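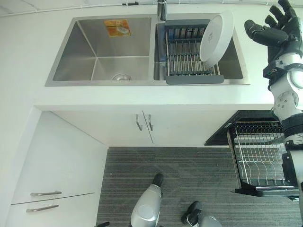
Double sink with a drying rack in the right-hand basin.

Getting Lost on Purpose in Genden

I've been playing Aranda since July, and I still haven't finished it. That's mostly my own fault. The main story asks you to cross a flooded country and ring the bell at Batusier, and I keep turning the boat around because I saw a light on some hillside and wanted to know who lit it!

If you missed it, Aranda is the exploration game from Atov, a tiny studio with one earlier release (a puzzle game about train timetables, which I also loved, but that's for another issue). You get a rowboat, a lantern and a paper map with almost nothing on it. There's no marker telling you where you are. When you find a place, you draw it in yourself with a stubby little pencil, and if you draw it in the wrong spot, it stays wrong until you notice.

I noticed very late. My map had the village of Genden on the east side of the lake for 10 hours of play, and I kept rowing into the same reed bed, getting more and more annoyed at the current. Then I climbed the old water tower, looked down, and there was Genden on the west side with its crooked pier. I laughed out loud and went to find the eraser.

Genden is the best part of the game for me. It has 6 houses and a ferry that doesn't run, and every person in it will talk to you differently depending on which way you came in. Arrive by the pier and they treat you like a customer. Walk in through the orchard and they assume you're somebody's cousin. I started a second save just to try the orchard, and I got a completely different set of errands, including a long one about a missing goat bell that I won't spoil.

The sound deserves a mention too. Play with headphones if you have them. Each shore has its own birds, and after a while I could tell where I was in the fog by listening, long before the lantern showed me anything. I've never had a game teach me that without a tutorial box popping up.

A few grumbles. The inventory is clumsy on a controller, and you'll drop things in the lake when you meant to look at them (goodbye, good rope). Saving only happens at docks, so a short session can turn into a long one. And the rock-climbing bits near Batusier feel like they came from another game. I fell off the same ledge so many times that I took a two-day break.

The new patch came out on 2020-11-11 and it helps with some of this. You can now pin two items so they don't get tossed overboard, and the fog is a bit thinner at night. It also adds a stack of loose pages to find, scattered all over the map, for a total of 459. I have no plan to get them all. I have picked up every single one I've seen, though, so we'll see how long that lasts.

If you're playing, write in and tell me which side of the lake you drew Genden on. And if you've found a way into the locked boathouse, please send a hint, but only a small one!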